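Two-arm cell, pre-purchase inspection
Date: 15 January 2018
Checked by: Halima Nyaga
Budget holder: Gitau Muli

1. Frame posts and corner brackets - OK. Tightened by hand, no play.
2. Arm base mounts - OK. Recheck after the first 20 hours.
3. Wiring under front rail - FAIL. Exposed wires at the connectors. Price a closed cable tray from Trorine before we order a second cell. 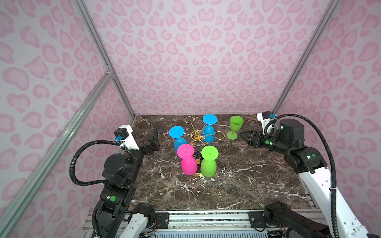 4. Emergency stop - OK. Tested 3 times, both arms stopped each time.
5. Conduit on both arms - OK, but buy spare cable ties.
6. Gripper fingers - worn on one side. Grovex quoted for 2 sets. Gitau wants to hold this until October; I would order now. 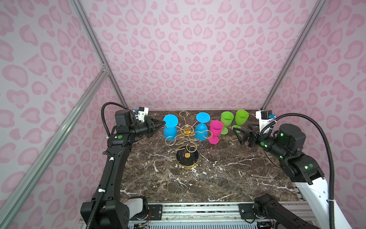
7. Tabletop - OK. Plastic glasses only until the grip force limit is signed off.
8. Guarding at front - OPEN. Obadia Sang to get a price for a light curtain. It was left out of the original budget and has to go in.

Result: no second cell until items 3 and 8 are closed. Copy to Awuor Khaemba.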